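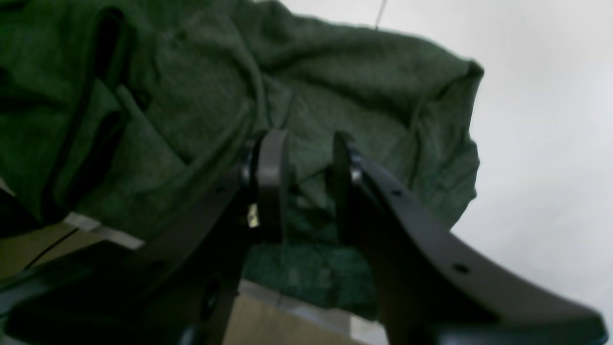
Search the magazine Enter keywords Go

The folding gospel

Does it matter how you put a jumper away? An entire shelf of books says it does. I spent a winter finding out, mostly with my own knitwear and mostly in a bad mood.

My suspicion of folding goes back to a workshop at the Trosham homewares centre, where 20 of us stood at trestle tables and were told that our drawers reflected our state of mind. We had each been asked to bring one knitted garment. Mine was green, heavy and older than some of the people in the room. The instructor laid hers face down, brought in the sides, turned back the sleeves and stood the finished thing on its end like a paperback. It stayed up. Mine slumped sideways and opened itself out again.

She told me I was rushing. I did it again, slowly, and it slumped slowly.

What these lessons tend to skip is that knitwear is made of loops, and loops move. A cotton T-shirt takes a crease and more or less holds it. A thick jumper pushes back. You can press it into a neat rectangle and walk off feeling pleased, and by the time you've put the kettle on it has grown. The vertical method, where everything stands in a row and you can see the lot at a glance, works very well if your drawer is full to the point of jamming. Take one jumper out to wear and its neighbours fall into the hole.

The shops have an answer to this, and you will not be shocked to hear that it costs money. Zarkon sells a set of drawer dividers on springs. Botberg makes a folding board, a hinged plastic thing you flap shut in sequence, and claims in its leaflet that a garment can be done in 2 seconds. I bought both. The board is fine for business shirts, of which I own hardly any. With the green jumper on it the side panels wouldn't close flat, and the sleeves came out of the top like somebody surrendering. I never got near the leaflet's time, and I'd like to meet the jumper that did.

The dividers I've kept, grudgingly. They hold socks.

There's a more serious argument for folding, and I'll give it a fair hearing. Hang a heavy knit on a hanger and its own weight drags the shoulders out of shape. You end up with a pair of little points, and the hem drops. I've ruined a good grey cardigan that way and I don't dispute the mechanism. So yes, knits belong on a shelf or in a drawer. It doesn't follow that they need to be folded into thirds with the colour facing you.

Over the winter I tried 2 shelves side by side. On one I folded properly, edges lined up, the way I'd been taught. On the other I folded each jumper once across the middle, tucked the arms in and dropped it on the pile. I wore from both. By spring the tidy shelf looked better from the doorway, I'll admit. Up close I couldn't pick which jumpers had come from where. The same bobbles under the arms, the same faint line across the chest, gone after a few minutes of being worn.

The jumper that had come off worst was one I'd left in a heap at the bottom of the washing basket through most of June. That one smelled. A decent fold wouldn't have helped it.

Towels are where I part company with the gospel altogether. Kocabaş, whose bath sheets I do like, includes a card showing how to roll one and tuck the end in, hotel style. I followed it for a fortnight. A rolled towel takes up more of my linen cupboard than a flat one and has to be unrolled by a person standing there dripping. The card went in the recycling.

If you enjoy folding, go ahead. Plenty of people find it soothing, in the way others like ironing or weeding. My objection is to being sold it as a cure. The workshop cost me 90 dollars and I came home with a green jumper and a certificate. The jumper is on the chair in the bedroom, where it has lived for years, and I can find it every time.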